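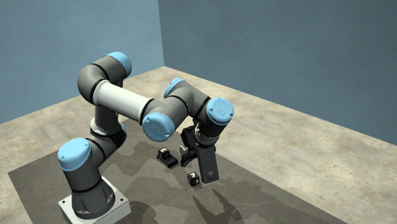
Seventy for the Cube

The number on my screen at ten to midnight was 70, and I was so pleased with it that I went and bought crisps from the machine on the second floor.

Seventy per cent! In November we'd been stuck well below that, and Ghazal Rezaei had started calling the project "your little hobby" in meetings. The arm in the simulator would swing over the mat, wrist down, all very elegant, and then close its fingers on a lump of air right beside the cube. Over and over. I'd watched it so often I'd started flinching before it missed.

What I'd changed was tiny. I'd stopped rewarding it for being near the cube and started rewarding it for slowing down. That was all, one line, and I'd only tried it because the Rolton people had mentioned it in a footnote and I was out of clever ideas. I set 590 attempts going, put my coat on, took my coat off again and sat there like somebody waiting for a kettle.

I brought the crisps back and rang Ghazal, which I shouldn't have done at that hour.

"Seventy of what?" she said. She hadn't been asleep. I could hear a telly.

"Per cent. Picks. On the cube."

"Does it still work if you move the lights?"

I hadn't moved the lights. I hadn't moved the lights in months, if I'm fair, and the shadow of the gripper had been falling across that mat from the same side the whole time, two prongs, sharp as you like. I said I'd get back to her.

"You do that," she said, quite kindly, and went back to her programme.

So I moved the lights. I swung them right round to the other side of the blue walls, ran the lot again and ate the crisps very slowly. It came up at 2. I thought it was still loading.

It had been watching its own shadow! All that lovely slowing down, and what it had learned was to wait until the dark shape on the mat was in the right spot and then grab. I laughed out loud, on my own, with salt all over the keyboard, and then I felt a bit sick, as the talk at Castau was already in the programme with my name under it.

Ghazal came in at eight with two coffees and found me still there. She looked at the results for a long while – the good one, then the awful one – and pulled up a chair.

"That's your talk," she said.

"It's a disaster."

"It's a much better talk than seventy per cent." She pushed a coffee at me. "Can you make the lights wander about while it trains?"

I said I could, probably, by lunch. She was already taking her coat off.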